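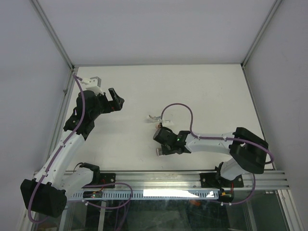
Mein erster eigener Hefter hat mich durch die Schulzeit begleitet, und ich weiß noch genau, wie er klang: ein trockenes Klacken, dann ein winziges Nachfedern. Wer einmal anfängt, auf solche Geräusche zu achten, kommt so schnell nicht mehr davon los. In der Schublade neben meinem Schreibtisch wohnen inzwischen 19 Stück, der älteste ist 44 Jahre alt und heftet immer noch, solange man ihm nicht mehr als ein paar Seiten zumutet.

Am liebsten sind mir die ganz kleinen. Sie passen ins Federmäppchen, sie kosten wenig, und sie kommen in Farben, die sich bei den großen Bürogeräten keiner traut (Rosa! Pistazie! ein Gelb wie Vanillepudding!). Ein guter Minihefter liegt rund in der Hand, hat eine Feder, die nicht jammert, und lässt sich mit einem Daumennagel öffnen. Mehr verlange ich gar nicht von ihm.

Bei Treteo, einem Schreibwarenladen mit sehr knarrendem Fußboden, darf man alles ausprobieren. Auf dem Tresen liegt ein Stapel Schmierpapier, daneben stehen die Hefter in einer Reihe, und Rigoberto Xolalpa lässt die Kundschaft in Ruhe klackern. Ich war an einem Nachmittag im Dezember dort und bin erst gegangen, als er das Licht über den Füllern ausgemacht hat. Gekauft habe ich zwei Hefter und ein Päckchen Klammern. Letzteres war der eigentliche Fund, denn über Klammern wird viel zu wenig gesprochen.

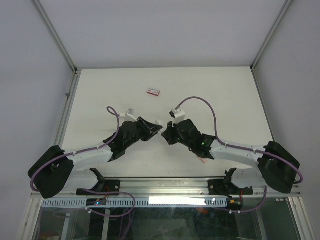 Eine Klammer muss zum Gerät passen, sonst verkantet schon die dritte, und man stochert mit der Scherenspitze im Magazin herum. Die kleinen Hefter brauchen meist kleine Klammern, und die bekommt man im Supermarkt oft nicht. Ich schreibe mir die Größe deshalb mit Bleistift auf ein Stückchen Papier und klebe es unter den Hefter. Das sieht albern aus und spart mir jedes Mal den Weg zurück in den Laden.

Und dann die Schachteln! Die meisten sind kaum größer als eine Streichholzschachtel, aus dünner Pappe, mit einer Lasche, die nach dem zweiten Öffnen nachgibt. Deirdre Rafferty hat mir gezeigt, wie sie ihre mit einem schmalen Gummiband zusammenhält, längs statt quer, damit die Lasche nicht knickt. Seither fliegen bei mir keine Klammerstreifen mehr durch die Schublade. Was eine Wohltat ist, wenn man sie schon einmal einzeln aus der Teppichkante gezupft hat.

Bleibt die Frage, wohin mit all dem auf dem Schreibtisch. Ich räume abends die Platte frei und lasse nur liegen, was ich am nächsten Morgen zuerst anfasse. Der Hefter gehört immer dazu – mal links, mal rechts, nie in einem Becher mit Stiften, in dem er kopfüber verstaubt.
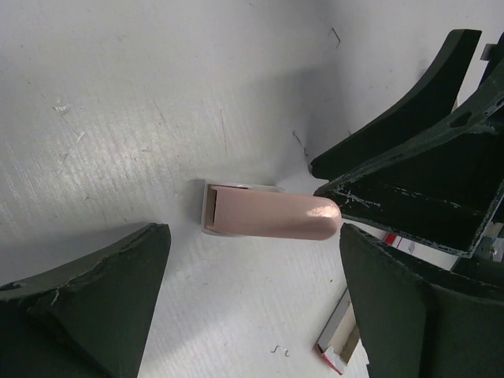
Boris Hodžić findet das übertrieben. Ein Hefter gehöre in die Schublade, meint er, und zwar genau einer, möglichst schwer und möglichst grau; die kleinen seien ihm nach wenigen Wochen jedes Mal abhandengekommen. Außerdem nehme er für alles unter fünf Seiten ohnehin eine Büroklammer, die könne man wenigstens wieder abziehen.

Mit der Büroklammer hat er einen Punkt. Vom schweren Grauen konnte er mich nicht überzeugen, aber ich habe ihm einen Minihefter in Pistazie geschenkt, und beim letzten Besuch lag er neben dem Telefon.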